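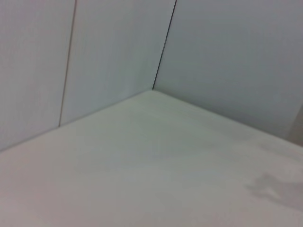 Robotics Club: Porkenska arm, progress to the start of November

The club has spent most of the term on a single problem, which is getting the Porkenska arm to find and pick up parts with the camera at its wrist and no help from a fixed camera overhead. Last year's arm used an overhead camera on a pole. It worked well until someone bumped the pole, after which every grasp missed by the same amount and the calibration had to be done again. The Stesivthorpe meet in June will not allow overhead cameras in the sorting class, so the old setup is no longer an option.

The work area is enclosed by white panels. Two walls and a floor are enough for the vision code, which looks first for the corner line and works out the camera position from it. The steps are simple:

1. Move to the home pose and take a picture of the bare floor.
2. Find the vertical corner line and the two lines where the walls meet the floor.
3. Compare their angles with the stored values and correct the pose.
4. Store the picture as the background for that run.
5. Put the parts in and subtract the background from each new picture.

Step 3 is now reliable. The corner line has strong contrast and is found almost every time. The wall-to-floor lines are weaker, especially where the floor and the wall are nearly the same gray, and the first version of the code often picked a panel seam instead. Marcelino Manzano rewrote the line finder so that it rejects anything that does not end at the corner point. Pose correction takes 8 seconds, most of it spent waiting for the arm to stop shaking.

Step 5 is the one still giving trouble. Shadows on the floor are soft and change shape as the wrist turns, so a background taken at one wrist angle leaves a gray patch in a picture taken at another. The code then reports a part where there is only shadow. Of the first 45 trial grasps, 11 closed on nothing, and the logs blame shadow for most of those. The rest came from a loose screw in the Sano gripper, which has been replaced.

Two fixes are being tried. The first is to store a background for every wrist angle the arm uses. The set now stands at 915 pictures and takes up little space, but it has to be taken again whenever the lights are moved. The second is to ignore brightness and look only at edges and color. Shadows have blurry edges and little color, so in theory they drop out. The red and blue parts do well with this method. The white parts do badly, and the meet rules call for white parts in the final round. Lilian Masanja is testing a mix of the two, with edges used first and the stored background used only when no edge is found.

Some smaller items from the build log:

The focus ring on the wrist camera has been set and taped. Please leave the tape alone. The picture is a little soft at the far end of the work area and sharper close up, where the grasp is decided.

The Tveit controller board now runs the spring firmware. The newer release dropped commands when the camera and the gripper were active together, and we have gone back until there is a fix.

Joint three still has play in it. New bearings are on order. Until they are fitted, approach every part from the same side so that the error at least stays constant.

Log files should be named by run number, with no spaces. Several recent runs were saved as "test" and then written over.

The next round of trials will use the mixed method with white parts only, at the lowest arm speed. If it passes, speed goes up in small steps and the colored parts come back in. If it does not, we will put a ring light on the wrist and take the backgrounds again, a job that fills one full evening. Members who have not yet done the arm safety check can do it at the start of any build session. It is needed before running the arm with the power stage on, and that includes people who passed it last year — the stop button has moved to the other side of the bench.

Code changes go through Marcelino, gripper and wiring changes through Lilian. The meet entry form is in the club folder and still needs a team name.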